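Speaker notes: Washing at home without wearing things out
Shakuntala Vishwakarma, Vemgate Library, Friday evening
3 min read

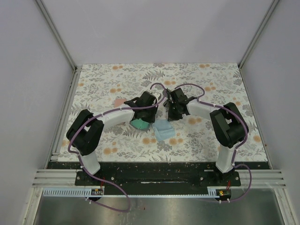 Start with the question on the flyer: how many people wash everything at 40? Wait for hands. Most of my own washing went in at 40 for years, because the dial was already there.

Say what the dial does. Lower heat is easier on colour and elastic. Towels and bedding can go hotter. Check the label first if it's new.

Overfilling next. You should be able to get a hand in on top of the load. Clothes packed tight rub against each other and the powder stays in the folds.

Tell the Anetell story here. I bought a wool jumper there, washed it with the jeans, and it came out fit for a child of 4. Pass the jumper round.

Drying. Shake each thing before hanging it. Knitwear flat on a towel. Tea towels and napkins folded while still slightly damp need very little ironing, but finish them on the airer or they smell.

Softener: leave it out for towels and sports kit. Somebody will ask about vinegar. I don't use it, the rubber seals are dear to replace.

Mending, if time allows (skip if past 8). Morenike Afolabi has the table by the door with thread and spare buttons, some 12 colours.

Questions. Repeat each one aloud, the back row can't hear.

Thank the Tripathi shop for the loan of the airers.

Recent talks
Getting candle wax out of carpet
Moths: what works in a wardrobe
Pukel allotments, a year on

Contact the talks desk | © Vemgate Library Talks | Back to top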